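Section 4. Assembling and loading the bin rack

4.1 Before you start

This section covers the Dernarar bin rack in its standard form: steel uprights, tiered shelves and blue plastic bins. It assumes that the base has been built and levelled as set out in Section 3. If the base has not been levelled, stop and go back. A rack that leans will let bins creep along the roller tiers and the fault cannot be put right once the bins are loaded.

Two people are needed for steps 1 to 6. One person can do the rest.

Keep the fixings in the tray they came in until each step calls for them. The shelf clips and the rung fittings look alike but are not the same length. The rung fittings are grey.

CAUTION: Polished steel edges can be sharp before the end caps are fitted. Wear gloves until step 6 is complete.

4.2 Fitting the uprights and shelf supports

1. Stand the first upright in its socket and turn it until the slot faces the inside of the rack. Tighten the socket screw by hand only.

2. Fit the remaining uprights in the same way. Check each one with a spirit level on two faces.

3. Hang the ladder frame beside the centre upright. The rungs carry the shelves, so the frame must sit fully down in its hooks. Press on the top rung with the flat of the hand. If it moves, lift the frame off and hang it again.

4. Fit the clamp near the top of the centre upright and tighten it. Do not overtighten. A clamp that has marked the steel has been done up too far and should be backed off by a quarter turn.

5. Lay the shelves in place, working from the bottom tier to the top. Sloped shelves go in with the low side towards the person loading.

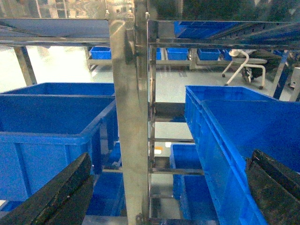

6. Go round all the socket screws with the key supplied, then fit the end caps.

NOTE: The shelves are not handed and may be fitted either way round. The rails for the roller tiers are handed. Look for the L or R stamped on the underside.

4.3 Fitting the roller tiers

7. Slide each roller track between its metal rails from the low end. The rollers should stand slightly higher than the rails along the whole length of the track.

8. Spin every roller with a finger. Any roller that sticks should be taken out, wiped and put back. If it still sticks, replace it from the spares bag.

9. Set the slope with an empty bin. Place the bin at the high end and let go. It should roll down at a slow walking pace and come to rest against the stop. If it strikes the stop hard, lower the high end by one notch. If it halts part of the way down, raise it by one notch.

10. Repeat step 9 with a loaded bin. The setting that suits an empty bin may be too steep for a full one — where the two differ, use the setting for the full bin.

CAUTION: Keep fingers clear of the gap between the bin and the stop. Do not lean across a roller tier to reach the one behind it.

4.4 Placing the bins

11. Put the bins on the rack empty. Large bins go at the front of the lower tiers, with their open tops facing up and their rims clear of the shelf above.

12. Leave enough space behind each front bin to lift the one behind it straight up. Bins that have to be dragged out over a rim will wear along that edge.

13. Check that no bin rests on the rim of another. Each bin must have its base on a shelf or on rollers. 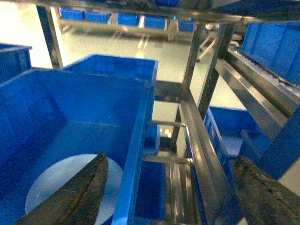 Fig. 4-2. Blue bins on the steel rack, with a roller track at upper right.

14. Attach the shelf labels. Labels go on the shelf edge and not on the bin, so that bins can be swapped without relabelling. Wipe the steel with a dry cloth first.

NOTE: If a bin is taken away for washing, leave its place empty. Closing up the row leads to items being put back under the wrong label.

4.5 Loading crockery

The rack may be used for crockery, subject to the limits below. Load plates only after the slope has been set and all the bins are in place.

15. Line the floor of the bin with a mat or a folded cloth. Where the bin has a divider, check that it is pushed fully home.

16. Look over each plate before it goes in. Put aside any plate with a chip or a crack. Small specks in the glaze may be dirt or may be part of the plate. Rub them with a damp cloth, and if they do not shift, treat them as a mark in the glaze and pass the plate for use.

17. Hold the plate by the rim and lower it into the bin. Do not let it drop the last part of the way.
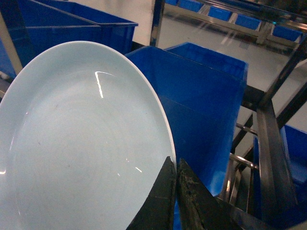
18. Stand plates on edge, all facing the same way, with the heaviest nearest the divider. Plates of different sizes should not share a compartment. The smaller ones slide under the rims of the larger ones and are chipped when the bin is lifted.

19. Do not fill a bin above its rim. Crockery bins should be kept on the flat shelves. If a roller tier has to be used, the slope must be set at its lowest notch and the bin walked down by hand.

CAUTION: A full crockery bin is heavy. Lift it with both hands under the rim, and ask for help with any bin on an upper tier.

4.6 Checks after loading

Leave the loaded rack overnight, then check the uprights again with the spirit level. Slight settling is normal on vinyl floors. Adjust the feet with the bins in place, up to 4 turns on any one foot. If more is needed, unload the rack and return to Section 3.

Check the clamp and the socket screws after the first week and at each deep clean.

Spare parts are ordered by number: roller, part 124; end cap, part 99; roller track, part 900. State whether the track is for a left or right rail.

Section revised 2025-12-22. Checked by G. Sastry.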